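Speaker notes: The run that stopped itself on try 623

Good morning! Say hello, thank Prerport for the room, and get straight in. Mention that the Braletti write-up is dated 6 February 2022, in case people want to look it up afterwards.

Start with the fault in one line: the left arm kept squeezing after the right arm had let go. Pause. Let them picture it.

The job was a lovely fiddly one, taking cards in and out of a holder with two arms. Next three slides, go slowly. 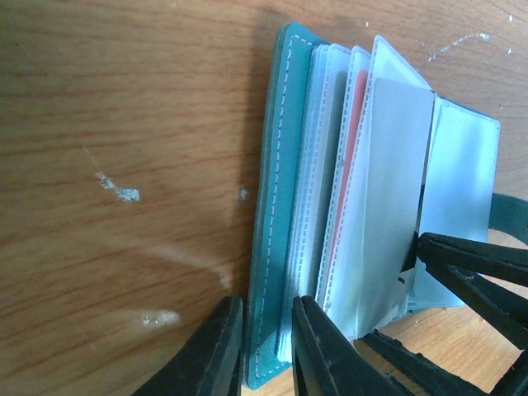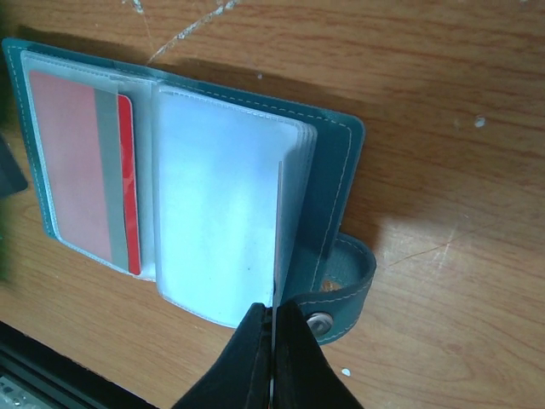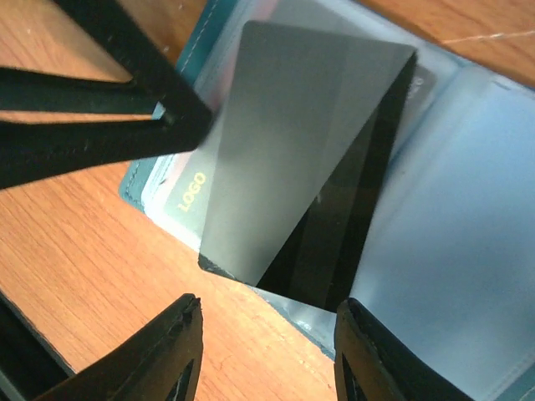
Now the fault itself, which I love because it was so small. Each arm sends a "let go" message, and the Irex controller waits for both. On try 623 one message came in 3 seconds late, and the controller treated the silence as "still holding". So the left arm closed harder. Go back to the second slide, where the fingers have hold of the edge of one thin plastic sleeve, and ask how much extra squeeze that would stand. Very little! Then ask them to swap the sleeve for a fingertip. (Wait for the wince.)

What saved us was the Šťastný force limit, a plain cut-out that doesn't listen to the controller at all. It tripped and both arms went limp. Brilliant bit of kit, and we'd nearly left it switched off for speed.

We made 2 changes:
Silence now means stop, every time.
The cut-out can't be switched off from the screen any more. You need the key.

Be open about the gap: we still don't know why the message was late. We swapped the cable in May and have had 2 late ones since, both caught.

Questions. If anyone asks for the log, yes, gladly, the whole thing.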